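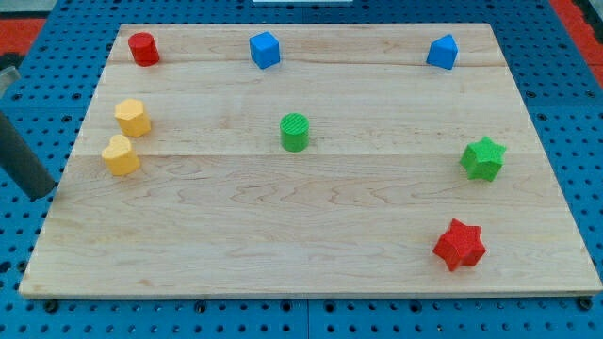 Colored blocks on a light wooden board.

Writing Wadholm: a short suspense novel by five hands
Project report, Fiction Workshop II
Panagiotis Georgiou, with Lorna Yule, Vaida Navickas, Vlasta Kadrić and Mimoza Milošević

1. What we set out to do

Our group wanted to write a complete suspense novel in one school year, start to finish, and put it in front of readers we didn't know. Most workshop projects are story collections, and those are great, but all of us grew up on series fiction (the kind with a number on the spine and a preview chapter at the back) and we wanted to find out how a book like that gets built.

The novel is called Wadholm, after the island where it happens. Ines Ueda, a ferry mechanic, comes home to bury her father and finds out that he had been keeping a second logbook. It lists crossings that the company says were never made. The ferry company is called Briltach, and it owns most of the island, including the school, the slipway and the house Ines grew up in. There is no supernatural side to the story, although Vlasta argued for one until well into the second draft, and some of the fog scenes still lean that way.

2. How we split the work

We talked about giving each writer a character and dropped the idea fast. Ines is in nearly every scene, so one person would have written the whole book. We split it by strand instead. Lorna took the logbook entries, which are in the father's voice. Vaida and I wrote the present-day chapters, trading off. Vlasta wrote the chapters set on the mainland, where the company's lawyer is slowly working out that she has been lied to. Mimoza didn't draft at all in the first round. She was our continuity editor, and I'd recommend that job to any group trying this!

Mimoza kept a document we called the tide table. It held every fact in the book with the chapter it came from: who knows about the logbook, which boat is in the yard, how long the crossing takes, what day it is. Before the tide table, Ines had two different middle names and a dog that vanished after chapter 4. The dog is back in the final version and gets one of my favorite scenes, on the slipway with the night watchman.

3. Drafting

The plan was a chapter a week. We kept to it up to January and then fell behind badly, mainly in the middle of the book. Our outline for that stretch had said "Ines investigates" and very little else. We had a great opening and a last scene we all loved, and between them a long gap where she walked around asking people questions.

Vaida fixed it. She suggested that each middle chapter should cost Ines something she couldn't get back, and she went through the outline writing the cost next to each chapter. In chapter 9 she loses the friendship of the harbor pilot. In chapter 12 she gives up the original logbook to get her cousin out of trouble, so that from then on she only has her own copy, and nobody has to believe a copy. Once we had that list the drafting picked up again and we finished the first full version in a rush over two long weekends.

The voices were harder. Vlasta writes long, looping sentences, and I write short ones. In the mainland chapters that difference helps, as they're supposed to feel like another world. In the present-day chapters, where Vaida and I were alternating, it was a mess. You could tell who had written which page. We ended up swapping chapters and rewriting each other's from the first line, without looking at the original any more than we had to. It felt rude for a day or so, and then it was the most fun part of the project.

4. The back-cover copy

I want to give this its own section. We thought it would take an afternoon.

Our first try told the whole plot as far as chapter 15. Our second was so mysterious that it could have been about anything – "an island, a secret, a daughter" – and Lorna's roommate asked if it was a cookbook. We read the backs of a lot of paperbacks in the campus library and noticed that the ones we liked tended to name the person, name the trouble, and stop right at the point where the person has to choose. So that's what we did:

Ines Ueda came back to Wadholm for a funeral. She stayed for a logbook. Her father recorded every crossing the Briltach ferries made in his last winter, and some of them carried passengers who never got off. The company wants the book. The next boat out leaves at dawn, and it isn't clear who will be steering.

Vlasta still thinks the last line is too much. She was outvoted.

5. Readers

We posted the novel in 11 installments on Relela, the reading site run by our department. People could leave comments after each installment, and we agreed not to answer any of them until the end. That was very hard for me.

The first installment was opened 2,641 times and the last one 345 times. We were a bit crushed when we first saw those two numbers next to each other. The steepest drop came after the second installment, which is almost all backstory about the island, and I can't argue with that. From installment 5 on, the line is nearly flat, so the people who reached the funeral mostly stayed for the ending.

Comments were generous and sometimes very sharp. Several readers guessed who had burned the boathouse long before we wanted them to, all from the same detail about gloves. Readers loved the logbook entries most of all. One asked for a whole book of them, and Lorna has been unbearable ever since (in a nice way). A few people said the lawyer was the real hero. I've come around to that view myself, and if we write a second book it will probably open with her.

6. What we'd change

Cut the second installment in half and move the history of the slipway to where Ines needs it. Take the gloves out of chapter 3. Start the tide table before the first word is written, with everybody adding to it, so that one person isn't chasing the other four for the name of a café.

We'd also read aloud sooner. We only started in the last month, taking turns around a table, and in one evening we found more stiff dialogue than in all our rounds of written notes. The harbor pilot in particular talked like a brochure. Panicked rewriting followed, and he's much better now.

7. Where things stand

The revised text was finished on 5th September and runs to 24 chapters. Vaida is laying out a small print edition for the department shelf, and Mimoza has already opened a new tide table with the lawyer's name at the top and a question mark beside it.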